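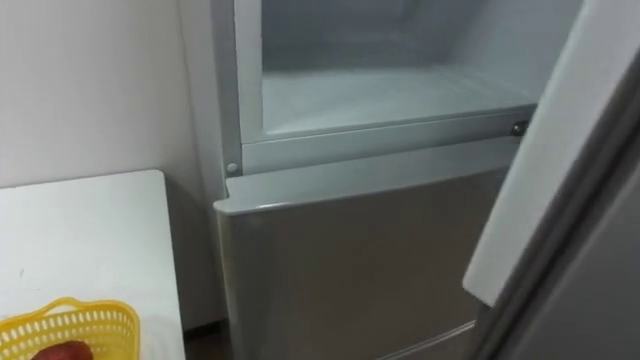
Fridge with the top door open and nothing inside, basket on the table to the left.

Notebook, Ternville bench, June
Put-away task, fridge and table layout
Entry started 4.40 pm, while I still remember the order of things

Well, we had a stop today, and a proper one, so I'm writing it up at more length than usual. The short version for anyone flicking through: the right arm went into a protective stop with fault 309 partway through a reach from the basket to the fridge, the hand stayed shut on the fruit, and when I cleared the fault the arm moved before I expected it to. Nobody was hurt and nothing is broken that I can find. The second half of that is the bit that bothers me, and I'd like us to have a chat about it before the next session.

What we were doing

The usual put-away. Basket near the front corner of the table, top door of the fridge open already (we're still leaving the door work for later, bless it), arm picks a piece out of the basket, carries it across and sets it down on the compartment floor. The morning went beautifully, I must say. The new grasp heights from the last round of tuning have made a real difference with the rounder pieces, and I'd got rather cheerful about it all by lunch.

After lunch I moved the table a little closer to the fridge. I thought the reach would be kinder that way. I didn't write down how far, which was silly of me, and I've now put a strip of tape on the floor so that we can find the spot again.

What happened

On the way across, with a piece in the hand, the arm slowed, gave a sort of shudder at the wrist and stopped. Arkuta put up 309, which is wrist torque over limit. We have the limit set to 14 Nm on that joint and the log shows it going past that quite smoothly, more of a climb than a spike, so I don't believe it knocked into anything hard. A knock on the ledge looks quite different in the log (we have plenty of those from the early days, sadly).

My first thought was the door, and I spent far too long on it. It was open as wide as it goes, and I couldn't find a mark on the liner or the hinge end of the ledge. Then I ran the arm slowly by hand in free-drive along the same path, and there it was: with the table closer in, the forearm comes round at a steeper angle, and the black cable that comes off the top of it loops out over the fridge side. Past a certain point the loop catches against the ledge under the compartment and begins to pull. The arm reads that as load on the wrist and keeps pushing against it until it trips. So the stop itself was quite right, and I'm glad of it.

The part I didn't like

I pressed clear on the pendant, meaning only to acknowledge the fault. Arkuta waits 2000 ms after a clear and then, if the task is still marked as active, it picks up the motion where it left off. I had my hand out towards the basket at the time. I had forgotten completely that we'd turned auto-resume on, back when we were getting nuisance stops and were all sick of walking over to the keyboard. The arm set off, slowly, and tripped again straight away on the same cable, and I got my hand back in good time. Even so, it gave me a fright, and it's the sort of thing that goes nicely until it doesn't.

I'll own my share of it. The rule is enable switch released and task cancelled before anyone reaches over the table, and I did neither. But I'd also like it to be impossible for the next tired person to do what I did.

What I tried afterwards

Auto-resume is off in the task file, and I've checked that a clear now leaves the arm sitting where it is until start is pressed. I tested that with the switch in my hand, standing well back.

I put the table back to where I think it was, brought the hand out over the basket with the fingers straight, and had a good look at how the cable sits from there. At this end of the move it has a comfortable amount of slack and hangs out to the right in a nice easy curve. I can see why we never worried about it. All the trouble is at the other end.
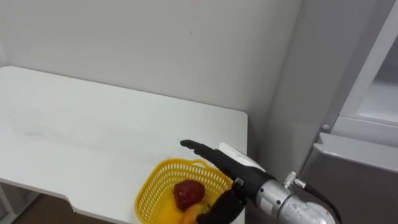 Cable routing, for whoever gets to it first

The slack needs to live closer to the forearm. I'd suggest two soft ties, one just behind the fitting and one further back, leaving enough play for the wrist to turn fully both ways. Please don't pull it tight, as we did that once before and ended up with a hand that dropped out every time it rolled palm-up. The Demirtaş sleeve in the second drawer might do the job, though I haven't measured it against this cable.

Once it's tied, run the whole path in free-drive with the door open, and then at the slowest speed with an empty hand, before putting any fruit back in.

Still open

Log saved in the shared folder under fault 309, both trips, with my notes on the free-drive check.

I'd like to know whether the other task files have auto-resume on as well. I suspect they do, as they were copied from this one. Until somebody has been through them, please treat a clear as a start.

Connector at the forearm looks sound and the pins are straight, but it has been tugged twice now, so I'd be happier with a second pair of eyes on it.

Arm parked and powered down at 5.25 pm. Tag is on the pendant.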